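Two Drawers
2 min read

So Kenneth left me the cabinet. That was the whole inheritance, one little wooden cabinet with two drawers, plus a note that said "Clear it off before Selvaraj gets there." Selvaraj was driving down from Nornbridge, thirty miles, and he drives like a man late for his own wedding! I pulled up at the gray table and took stock of the lunch I'd been planning to eat (a mango and a Coke, don't judge me). 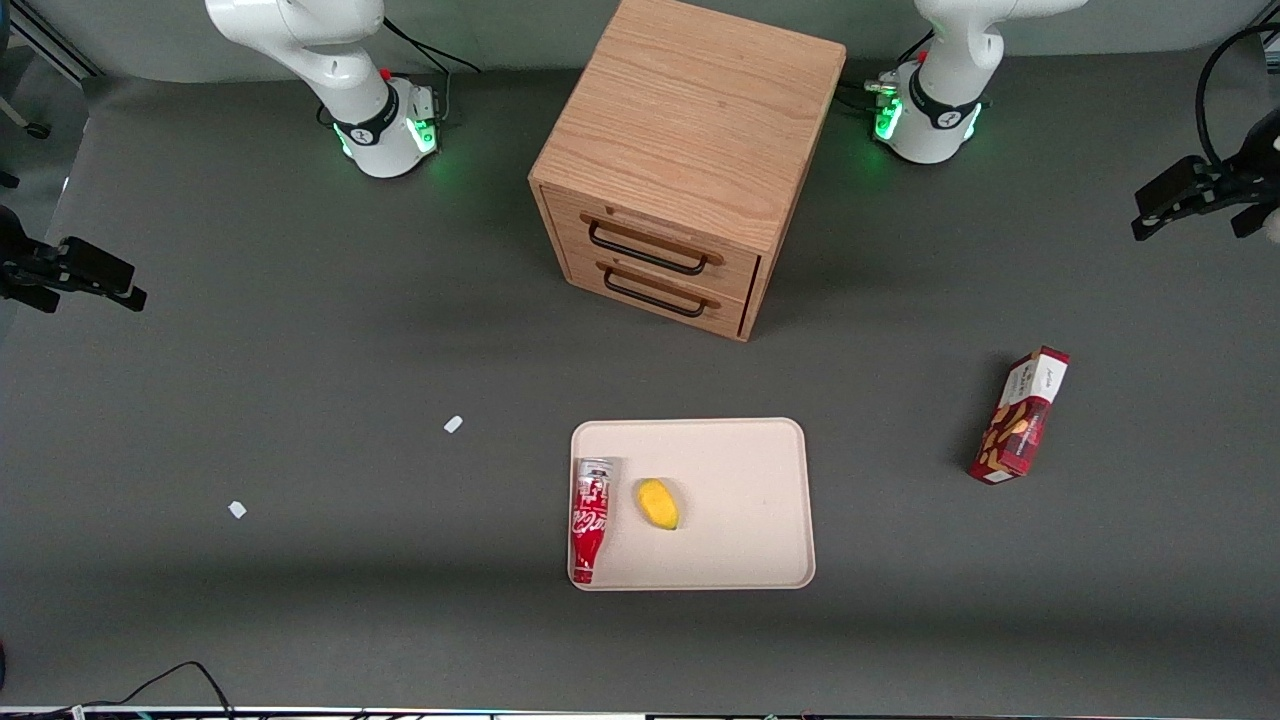
What do you keep in a cabinet that small?

Letters, if you're Kenneth. He wrote to a woman in Ukulthorpe for years and never mailed a single one.

I knew about the letters and Selvaraj didn't, which gave me maybe one good hour to decide. I thought about tearing them up. I even practiced on an old grocery list, got as far as a couple of scraps, and felt like a criminal. 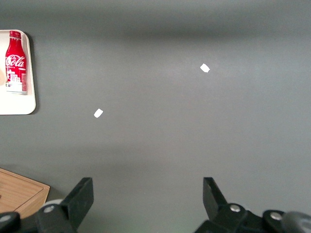
The Coke on its tray, and two white scraps I kept meaning to pick up.

Then I heard tires on the gravel. Selvaraj came in without knocking, looked at me, looked at the scraps, and went white as milk.

"Tell me that isn't her address," he said.

"It's eggs and dish soap," I said, and pushed the Coke across to him, and he laughed so hard he had to sit down. Then he asked which drawer.

Last updated: September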